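Ticket 1234: Tiltmeter at Lesten crater station drifts every night
Status: Open, waiting for reporter
Opened by: Samuele Pagano
Component: Bekitz logger, firmware 217
Date: 2021-07-10

Good morning. I have a problem with the tiltmeter on the north rim of Lesten. Since we changed the logger, the east-west channel goes away from the baseline every evening and comes back before noon. The north-south channel is quiet. The Ibarra station, on the other flank, does not show it, so I don't think the volcano is doing this. The duty scientist is asking me if it is inflation and I would like to give her a good answer.

What I did already:
Restarted the logger two times.
Changed the battery.
Checked the clock against GPS. It is correct.
Compared with the rain gauge. No rain this week.

Reply from Truvent support
Hello Samuele, thank you for the clear report. Could you please send the raw file with the temperature column included? Please also tell us which sample interval is set, and if the sensor cable is the old one or the one delivered with the logger.

Samuele Pagano
File is attached. The interval is one minute. The cable is the old one, it is in the ground from last November and I did not want to dig it out. In the file you will see the temperature column stays at 3000 the whole time. I supposed this was only a wrong unit, but now I am not sure.

Reply from Truvent support
3000 is the value the logger writes when it receives nothing from the thermistor. Without a temperature, the correction is not applied, and you see the normal day and night movement of the sensor. The old cable has the thermistor wire on a different pin. Please move this wire to pin 2 and restart.
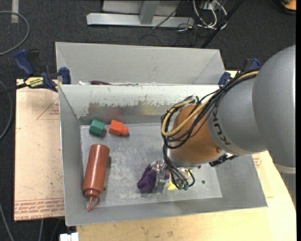
Samuele Pagano
I can go up again when the gas level is lower, today the path to the rim is closed. Before that, two questions. Is it possible to correct the data already recorded, if I take the temperature from the weather mast? And why is only one channel affected? I expected both.

Reply from Truvent support
Yes, you can use the mast, but expect a delay, the ground warms later than the air. For the second question we need to see the file after the repair. Please don't delete the old one.

Samuele Pagano
Understood. I will keep both files and write again after the visit. Please leave the ticket open.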